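Subject: Re: [kanora-dev] gripper width jumps during alignment, left/right offset
Date: Friday, February 14, 2020

> We are seeing steps in the gripper width channel after resampling, mostly
> on the left device. The raw logs look clean. Running kanora-align with
> default settings on the Mumdale recordings. Is the interpolation doing
> this, or are we feeding it something wrong? Also, the relative pose
> between left and right drifts by a few millimeters between the start and
> end of an episode, and I don't know whether to blame the tracker or the
> extrinsics.

Two separate problems, I think. Taking the width first.

The default resampler in kanora-align interpolates every scalar channel linearly onto the camera clock. This is fine as long as the source timestamps are monotonic. In your logs they are monotonic on the host side, but the device counter on the left gripper wraps, and the aligner prefers the device counter whenever it is present. At each wrap the sample gets sorted to the front of the window and you get a step. The raw log viewer plots against host time and so never shows it.

Workaround for now:

 clock_source: host
 max_gap_ms: 20
 width_filter: none

Leave the filter off until you have confirmed that the steps are gone. The median filter hides most of them and you will end up training on the rest. I have a patch that unwraps the counter before sorting. It needs a test with both devices wrapping inside the same window, and I don't have a recording that does this. If one of yours does, send me the segment and I will add it to the fixtures.

Once the patch is in you will want to go back to the device clock. Host timestamps pick up the USB scheduling jitter, and on a short closing motion that is enough to put the contact event on the wrong camera image.

On the drift: I would check the extrinsics last. A wrong fixed transform between tracker and gripper gives you an error that depends on orientation, so it comes back when the hand comes back to the same pose. What you describe grows with time. The usual cause is that each gripper is localized in its own map and the two maps are joined once, at episode start. Any drift after that goes straight into the relative pose.

kanora-align can rejoin the maps during the episode if you set

 relocalize: periodic
 relocalize_every: 3

where the value is in seconds. The cost is a small discontinuity at every join, which the smoother spreads over the neighboring samples. For pick and place at tabletop scale I have not seen this matter. For insertion it might – compare both before you commit to it.

A plain surface under the hands makes all of this worse. If the wrist view is mostly blank, the tracker has few features to hold on to and leans on the inertial data. The episode summary prints the median feature count per device. In the set you uploaded it was 143 on the right and much lower on the left, and that agrees with which side you are complaining about. Look at the per-sample counts before touching any parameters.

A note on the segmenter, as you will run into it next. It splits an episode on width threshold crossings, with one threshold for both hands. Soft objects break this. The fingers close, the object gives, the width keeps shrinking during the lift, and the segmenter reports a second grasp that never happened. The Khổng branch replaces the threshold with a velocity test plus a hold time and does better on foam and cloth. It is not merged. The remaining objection is that it labels a hand resting open as "approach" whenever the other hand is moving, so on two-handed recordings the idle side gets useless labels. I would like idle to be its own state, per device, decided without looking at the other side.

The Prodstead converter still assumes a single gripper and silently drops the second stream. Don't use it on these until that is fixed. The ticket has been open since September and I will try to get to it after the counter patch.

If you rerun with the host clock, please post the summary output for both devices, including the gap histogram. The config alone doesn't tell me much.
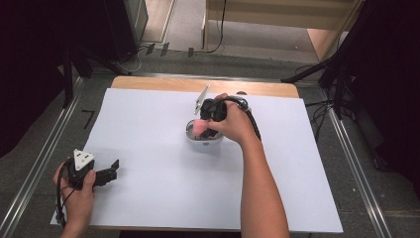 For the rerun, keep the episode order the same as in the first upload so that I can diff the two summaries directly. The aligner numbers its output by input order and has no stable episode ID yet.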